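Kitmont Room Service Robot, Guide for Housekeeping Teams
Section 4: Preparing the practice rooms and sharing the work

This section is for room attendants and shift leaders at Pakdale guest houses. Please read it together with Section 3 (Charging and safe stop). The technical settings are in Section 7 and you do not need them for daily work.

4.1 What changes in your shift

From September, the robot takes over two jobs in the rooms where it is switched on: carrying small items from the bed to the shelf, and checking that the floor is free before cleaning. The attendant still makes the bed, cleans the bathroom and decides if the room is ready. The robot can not mark a room as ready. Only a person can do this.

In the Anditville house the practice period was 533 room visits. The attendants told us that they bend less, but that they wait more in the first weeks. We have changed the order of the steps below after their comments. Thank you to Tươi Hồ and Diễm Phan, who wrote down every stop of the robot in a paper notebook.

4.2 Before you begin

You need:
- the tablet of your floor
- your personal code of four digits
- the room list for the shift

Each new room type is first tried on the computer, in a simulated room. You will use the same simulated rooms for your training. Nothing can break there, so please try also the wrong buttons.

4.3 Teaching the robot what stays on the bed

1. Open the room list and choose Practice.
2. Choose the room type. For the first exercise take Single, striped cover.
3. Wait until the picture of the room is sharp enough for you to see the bed and the pillow. 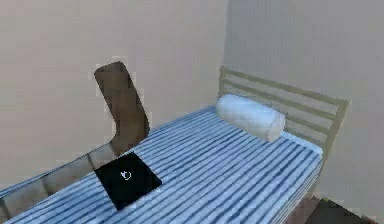
4. Touch each thing that belongs to the bed and press Keep. The pillow is always Keep, also when it lies crooked.
5. Touch each thing that belongs to a guest and press Ask. With Ask, the robot stops and calls you on the tablet.
6. If you do not know what a thing is, press Ask. It is never a mistake to press Ask.
7. Press Save, then read the list aloud with your partner one time.

Note: Dark flat things on a striped cover were often missed by the first version. If a thing has no yellow line around it after step 5, draw the line with your finger.

Caution: Never press Move for electronic devices, glasses, medicine or papers. These are for the attendant's hands only.

4.4 Checking the doorway and the floor

The robot needs to know where one floor ends and another begins. A shiny wooden floor and a very light floor look different to it, and strong sun on the floor can look like an object.

1. In Practice, choose Doorway view.
2. Look if the doors stand inside the way of the robot. Glass doors must be marked by hand, both of them if there are two.
3. Draw the path with one finger, from the near floor into the next room. Keep away from table legs and from cloths that hang down.
4. Mark bright places on the floor as Light. If you leave them without a mark, the robot will go around them and lose time.
5. Press Test path. A green path is accepted. For an orange path, go back to step 2.

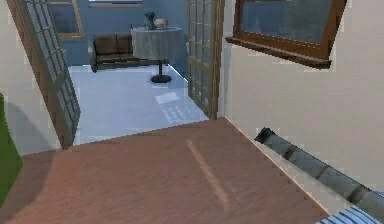

Figure 4-2. Doorway view with French doors, wooden floor in front and sunlight on the pale floor behind.

Note: Long things lying near the edge of the floor must be marked as Obstacle, even when they are outside your path. The robot turns wider than you expect.

Caution: In a real room, do not stand in the doorway when the robot is turning. Use the red button on its back if you must pass.

4.5 Working hours and breaks

The robot does not set the speed of the team. The number of rooms for each attendant stays the same as in your contract, and the shift leader may not add rooms when the robot is early. If the robot is late, you do not stay longer. Write the time in the notebook and go home.

The tablet keeps the last 2,000 actions of the robot. It does not keep the name of the attendant. Shaohua Qiu asked for this at the start of the project and it can not be changed by the house manager.

4.6 If something is not right

The tablet shows code 2: the path is blocked. Clear the floor and press Continue.
The tablet shows no picture: close Practice and open it again.
The robot calls you many times for the same object: the object was saved as Ask. Open 4.3, step 5, and check the list.

For other problems call Tuấn Khúc before 4 p.m., or Tùng Lý in the evening. Please have the room type ready when you call.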